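Relabelling demos by outcome vs by motion, anyone tried it?
Forum: Manipulation / Learning from demos

wattle_bench
Been going back over our tabletop tidy set, 389 demos, all bin-and-litter stuff. Originally we cut each one into phases by gripper state (open, closing, closed). Recut the lot by where the object is instead, on table / held / in bin. Same policy, same training budget. Held-out success up by a fair bit, mostly on the clear plastic. Writing it up for Poler but want holes poked first.

kmdrift
how many eval trials

wattle_bench
30 per condition. I know.

kmdrift
thats not a result mate, thats a good arvo. 30 trials and you can get a "fair bit" from the lighting alone

tin_opener
Bit harsh. Depends how big the gap is. Also were the start poses matched across both conditions? If the bottle got put down by hand each time I'd worry more about that than the n.

wattle_bench
Matched off a printed template, yeah. Bin as well. Lid always open at the start so thats one less thing to go wrong.

Plerngate_lurker
We did something similar on the Dralta set, 1,502 episodes, and got nothing. Zero difference. But ours was nearly all rigid blocks. My guess is gripper state is a decent stand-in for object state until the object is see-through or squashy, then it goes to bits – fingers read closed and the bag's still on the table.

wattle_bench
Yes! thats basically my argument. Fingers closed tells you bugger all with thin plastic.

kmdrift
so then show the clear items on their own, against the opaque ones. If the gain is all in one pile I'd beleive it

tin_opener
+1. And who's labelling object state? If its a person watching video they'll have the same trouble with transparent stuff as the network does.

wattle_bench
Person, two passes. 305 of the demos had both passes agree to within a few frames, the rest got argued over. Can do the clear/opaque split tonight. Couple of frames from the head view so you can see what the labeller is up against:

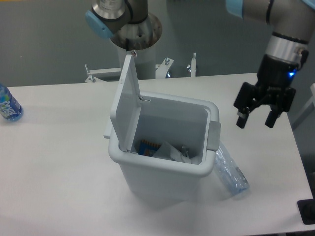
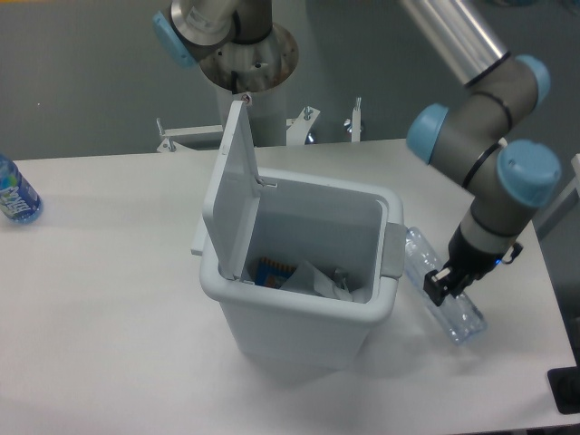
Head view, same setup. First one gripper clear of the table, second one closed on the bottle beside the bin.

kmdrift
ok the first one is rough, fair enough. Still want the split. And more trials

Plerngate_lurker
Would the Shahbazi wrist-cam labels help? Could send you our script, its ugly but it runs.

wattle_bench
Yes please, DM me. Will post the split in here when its done.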